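How to Clean and Oil a Wood Kitchen Table

A wood table used for meals every day picks up grease, water marks and a dull film from spray cleaners. Cleaning and oiling it takes one afternoon, plus a night to cure. Sunday works well in our house, when dinner can be eaten somewhere else.

This method is for tables with an oil finish. If water beads hard on the surface and the top looks glassy, it probably has varnish or polyurethane on it, and oil will sit there and stay sticky.

What you need

Dish soap, warm water, cotton rags, a sheet of 220 grit sandpaper and a can of food-safe oil. I use Erkar table oil. Plain tung oil is fine too but dries more slowly. An 8 ounce can does our table with some left over.

Step 1. Wash

Mix a teaspoon of dish soap into a bowl of warm water. Wring the rag out well and wipe with the grain, including the edges. Go over it again with clean water. Let the table dry for 2 hours.

Step 2. Sand

Fold the sandpaper in thirds and sand lightly with the grain. Stay off the corners until last and use very little pressure there. If the top is veneer, skip the sanding altogether. Wipe up the dust with a barely damp rag.

Step 3. Oil

Pour a small puddle in the middle and spread it thin. Wait 15 minutes, then wipe off everything that hasn't soaked in. Buff with a dry rag. A second coat the next day helps if the wood still looks pale.

Lay used rags flat outdoors to dry, away from anything that burns. Oily rags in a pile can catch fire on their own. 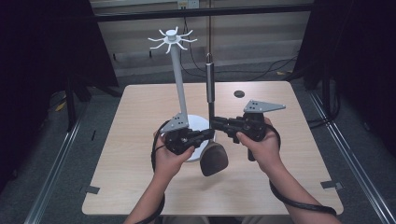 How often should a kitchen table be oiled?

Twice a year is enough for most tables. Ours gets done in March and again in the fall. A table beside a sunny window or a heating vent may need a third coat.

Between oilings, wipe up spills when they happen and keep hot pans on a trivet. Skip furniture polish with silicone in it, as it makes the next coat of oil go on patchy.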